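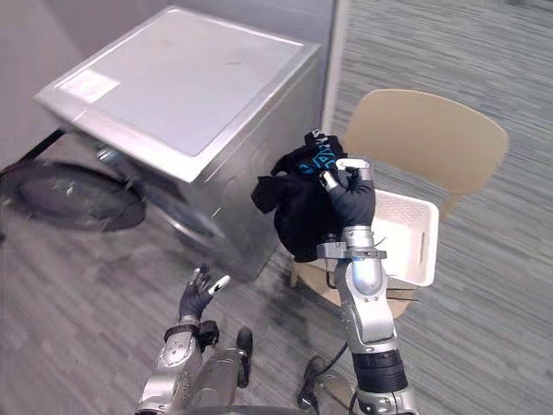
About Us

Welcome, and thank you for stopping by! Gulell is a small shared workshop in Tamemville where people who like building robots can do it in company. We began in Tuva Halvorsen's garage with one bench, a space heater and a great many extension cords, and we have been outgrowing our shelves ever since. These days we rent the upper floor of the old Hovland building (the green door, up the stairs, mind the top step), and we have 7 regular members and a kettle that is hardly ever off.

Most of us have day jobs that have nothing to do with any of this. Tuva teaches middle school math. Atif Zaidi fixes elevators, and it shows in the way he treats a cable. Sharada Gowda came to us from a bakery, where she wrote the ordering software between batches, and Arvid Hägglund is retired and has opinions about bolts that he will share with you whether or not you asked. Teodor, Tuva's brother, keeps the books and solders better than any of us.

What we're building

The big shared project is called Grutar. It has two arms, two hands with proper fingers, and one job we all agreed on the first winter, after a long evening and too much soup: laundry. We wanted a chore everybody in the room does at home, and one that is a good deal harder than it sounds. A shirt never has the same shape twice, you see, and a hand that manages a block of wood beautifully can make a terrible mess of a sleeve.

So we furnished a corner of the workshop a little like a home, with carpet and a washer and ordinary furniture, and that is where Grutar practices. We work on getting clothes out of the machine and into a basket, then we move the basket to a different piece of furniture and start over. Sharada writes most of the code that runs the arms, Atif and Arvid look after the joints and the wiring, and the fingertips are an ongoing argument that we are all rather fond of. We have been through 8 designs so far, and the notebook with the sketches lives on the windowsill if you'd like to leaf through it.

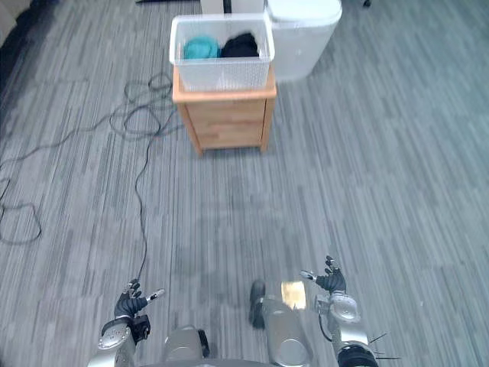
Grutar's corner of the workshop, with a teal piece and a black piece in the basket.

How we work

We build slowly and we write things down. Anyone can try out an idea on Grutar as long as they put the old part back in its labeled box, and as long as a second person is standing by the stop button while the arms are powered. We're happy with small steps around here. Arvid once spent the better part of a month on a single thumb, and we brought him a cake when he was done.

Everything we make for Grutar is paid for out of dues and the September open house, which brought in 400 dollars last time, plus a very nice vise that somebody's uncle no longer needed.

Come and see us

We are in most evenings from 7 o'clock, and visitors are always welcome, with or without a project of their own! You don't need to know how to solder or write code. If you can hold a flashlight steady you will be put to use, and somebody will find you a mug. We are also very glad to take old T-shirts and towels, the more worn the better, and you can leave them in the crate at the bottom of the stairs.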